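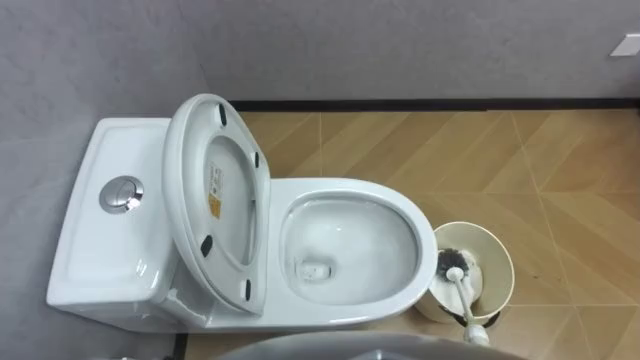

A one-piece toilet with the button set in the top of the tank.

Dual flush

Dual flush is the name for a toilet that gives you a choice of two amounts of water, a small one and a big one. I've been keeping this page on the Plovdale home wiki for a while now, and I rewrote most of it on 28 March 2021 after a lot of you wrote in (thank you, keep them coming!). It's still in first person, I know, I know. The house style can catch up with me later.

The idea is very simple. Liquid doesn't need much of a push to get down the pipe, and solids do. Older toilets gave you the same full tank every time, so plenty of clean water went down the drain for no good reason. With a dual flush you pick the small one most of the day and save the big one for when you need it.

How it works

Inside the tank there's usually a tall plastic tower sitting over the outlet. Press for the full flush and the whole tower lifts, so nearly all the water leaves. Press for the short one and it drops back early, or a little float shuts it off partway. Makers all do this a bit differently, and I've had towers apart on my kitchen table that I could not get back together without swearing!

Lots of modern ones are what's called washdown, where the water falls straight into the bowl and shoves everything out. Siphon bowls are different: they pull the contents away through a long curved passage, and they tend to hold a bigger pool of water. My cousin in Lukside has one of each and will argue for the siphon all night. 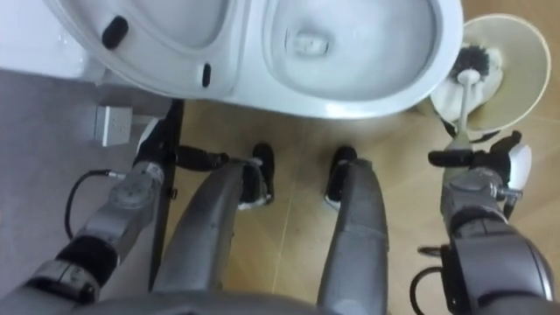 Toilet bowl, with a brush and holder beside it.

Where the savings come from

People always want a number from me. I kept a tally at home through September, and out of 100 flushes only 8 were full ones, which surprised me (we're a work-from-home house, so yours may look very different). The catch is that you only save if everybody in the house knows which button is which. Some have a big half and a small half, some have little dots or drops, and some are so worn down that guests just mash the whole thing and hope.

The other catch is leaks. A tired seal at the bottom of the tower lets water trickle into the bowl day and night, and that can eat up everything you saved. Put a few drops of food coloring in the tank, leave it alone for half an hour, then look in the bowl. Color in the bowl means a new seal.

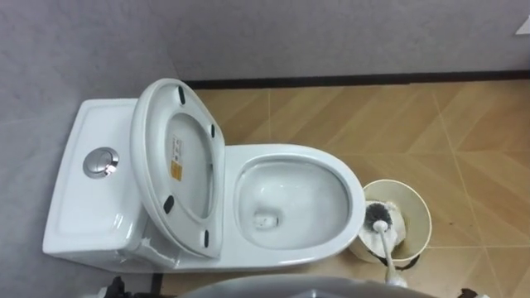

Blair Morrison wrote to say the seal isn't always to blame: "Check the fill valve first. Mine was set too high in the Marwat house and the water was just running down the overflow, and I'd already bought 2 seals by then." Good point, and I've moved it up my own list. The water line should sit a little below the top of the overflow pipe.

Fitting one to an old toilet

You can buy kits that swap a lever for a button, and they're cheap. Measure the outlet first, then the hole in the lid. I'd leave old siphon bowls alone, though, as a short flush often can't get the siphon going and you end up flushing twice. The town of Pikia handed out 2,000 kits one year and I still hear grumbling from people with the wrong kind of bowl.

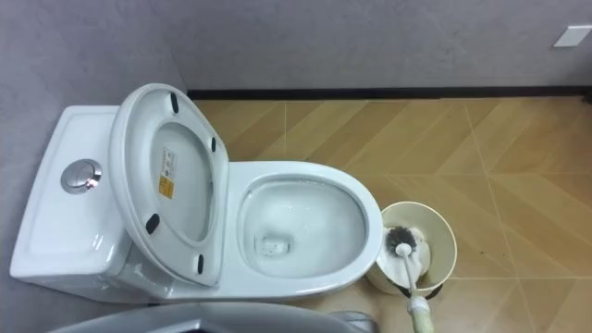

Round flush button in a tank lid.

See also: fill valves, washdown bowls, hard water and rubber seals, reading your water meter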